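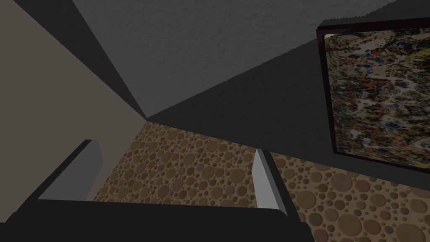

What does a buyer pay for when a company sells a robot simulation kit?

A buyer pays for a set of software models, a library of rooms and objects, and the right to run them for a fixed term. The robot itself is seldom part of the price.

Chapter 2
Buying a Simulation Kit

Simulation kits are sold to schools, small factories and research groups that want to test a robot program before a machine moves. This chapter follows one purchase from the first quote to the end of the trial. The kit is Cudau, sold by Ceko. The buyer is the training department at Grewal, which teaches machine operators at its Ristdale site.

2.1 What is in the kit

The standard Cudau license runs for 365 days and covers 20 seats. It comes with 39 furnished and unfurnished rooms. Each room has walls, a ceiling and a floor, and the user can change the surface on any of them. A patterned carpet can be swapped for a plain one, and a painting can be hung or taken down. Users often skip these settings at first. They matter when a program relies on a camera, as a program tuned against one floor may do poorly on another.

The gripper models have two fingers. The user sets the opening width, the closing speed and the force limit. Arms are sold separately, and a buyer should check that the arm on the shop floor is on Ceko's list before signing.

2.2 The trial at Ristdale

Thabiso Pillay ran the trial for Grewal. His group began with the gripper open and nothing to pick up, and moved it through several rooms to check the camera view at steep angles. Objects were added later. His report of 24 Feb 2025 rated the room editor as good and the contact model as fair. Soft objects gave the most trouble. A foam block passed partway through a finger in two of the tests, and Ceko supplied a corrected file in August.

Noémie Thibodeau, who handled the contract, raised a different point. The quote did not say whether updates were included after the first term. Ceko added a clause, and the price went up slightly.

Key terms

Seat: permission for one person to use the software at a time.
Contact model: the part of a simulator that works out what happens when surfaces touch.
Term: the period a license covers.

Section 2.3 takes up the quote line by line. Have the sample contract in Appendix B open as you read it.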